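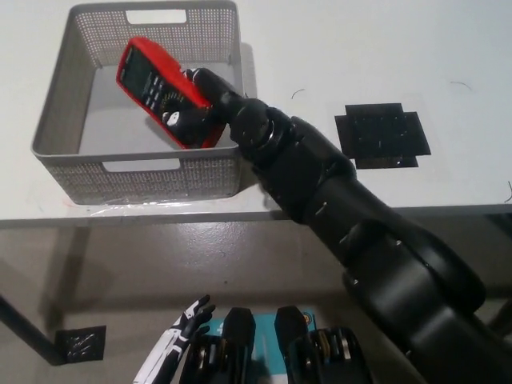 The right hand with the multimeter, over the grey basket.

Hand comparison at Fledton: first results

In November we began to compare two multi-fingered hands on the same arm, the Liltari and the Zindard. The task is simple to explain: take a multimeter, carry it to a plastic basket and let it go inside. We chose a multimeter as it is heavier at one end than you expect, and the rubber cover gives a good grip only if the fingers close far enough around it.

Each hand made 40 attempts. The Liltari finished 20 of them without help. The Zindard is slower to close, but it reached 54 in a second, longer series, so we can not yet put the two numbers side by side. Most failures came at the release — the thumb opened late and the meter turned on the edge of the basket.

We also changed the controller from the old Hedlund unit, and this made more difference than the hands. The wrist now stops without shaking, also when the arm is stretched far.

Next month we repeat everything with the same number of attempts for both hands. The log has 553 entries at this moment and colleagues who want to read it can ask at the lab desk before noon.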